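Resources > Training Sessions > Parts Presentation at the Bench > Speaker Notes

Parts Presentation at the Bench: Trays, Kits and Small Assemblies
Speaker notes, Clavurcombe site session

Slide 1. Opening

Welcome the group and confirm that everyone has the two-page handout. State the scope of the session: how small parts are set out on the work table before a unit is assembled. Soldering, testing and final packing are covered in separate sessions and should be referred there if they come up.

The material applies to all Sistari units built at Clavurcombe. Staff visiting from the Tsuchiya line use a different kit card, but the layout rules are the same.

Slide 2. Why the layout was reviewed

Last spring Prarkov reviewed 367 kits prepared at this site. Of these, 151 had at least one part placed in the wrong tray or left out of the kit. Most were corrected at the bench within a few minutes, and none of the units left the building incomplete. The cost was in time and in repeated handling of the boards.

Pause here. Some attendees will have prepared kits during the review period. Make it clear that the review looked at the tables and the kit cards. It did not rate individuals.

Slide 3. One tray, one kind of part

Read the rule aloud as written on the slide: each tray on the table holds one kind of part. Boards do not share a tray with harnesses. A part that has no tray goes back to the parts counter.

Expect a question about short runs. For an order under 50 units, the same rule applies. The only difference is that the trays may be filled once at the start of the shift, where longer runs are topped up at each break.

Slide 4. The common tray

The metal tray is where the kit comes together. It is placed within reach of all the supply trays and is emptied before the next kit is started. Ask the group how their own tables are set up at present, and allow two or three answers before moving on.

Slide 5. Trays in use

Leave this slide up for a full minute before speaking.

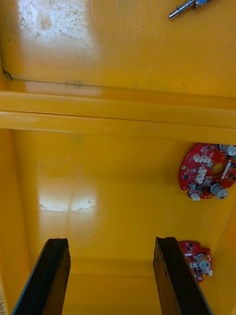 Two boards on the lower floor of the tray, and a spring-loaded pin at the top right.
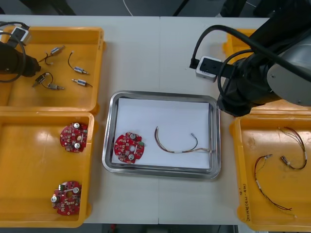 Stainless-steel tray in the middle of the table, with the orange trays set around it.
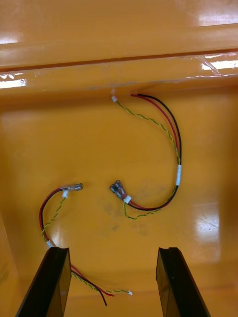 Two wire harnesses. Note the clear strip running along the ledge.

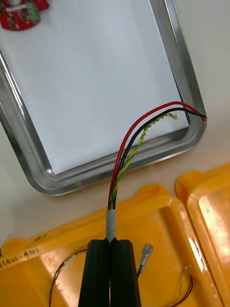
White band on the harness, and handwriting on the rim of the bin.

Slide 6. Handling circuit boards

Boards are laid flat and separate from one another. They are lifted by the edge, never by a capacitor or a connector. If two boards are found stacked, both are set aside and inspected before use, even when no mark can be seen.

Mention that the inspection takes less than a minute and needs only the bench lamp and the hand lens. The form is on page two of the handout.

Slide 7. Handling harnesses

Harnesses cause more delay than any other part in the kit. They catch on each other when they are dropped in by the handful. Preparers should lay them down one at a time, with the connectors pointing the same way where space allows.

A harness is picked up at its band. Pulling on a single wire puts strain on the terminal, and the damage may not show until the unit is tested. Demonstrate this with the sample harness on the lectern, then pass it around the room.

If time is short, skip the demonstration and go straight to Slide 8.

Slide 8. Marking and condition of trays

Tray markings must be readable from a standing position. Handwritten marks are allowed during a trial period but should be replaced with printed labels once the numbering has been settled. Old marks are to be removed at the same time, so that a tray never carries two numbers.

Scuffs and scratches on a tray are acceptable. Cracks, sharp edges and lifting tape are not, and a tray with any of these is exchanged at the stores window. The site holds 300 trays in total and there is no need to keep a damaged one in service.

Slide 9. Start-of-shift check

Go through the check in the order given on the handout:
Metal tray empty and wiped.
Supply trays in their marked positions.
Kit card for the correct Sistari unit on the stand.
Parts left from the previous shift returned to the counter.

The check is signed by the person who will use the table. A supervisor's signature is needed only when a tray position has been changed.

Slide 10. Questions

Allow ten minutes. Questions about revised kit cards should be written down and sent to the Prarkov documentation desk, as the August revision was still open when these notes were prepared. Collect the sample harness and the attendance sheet before the group leaves the room.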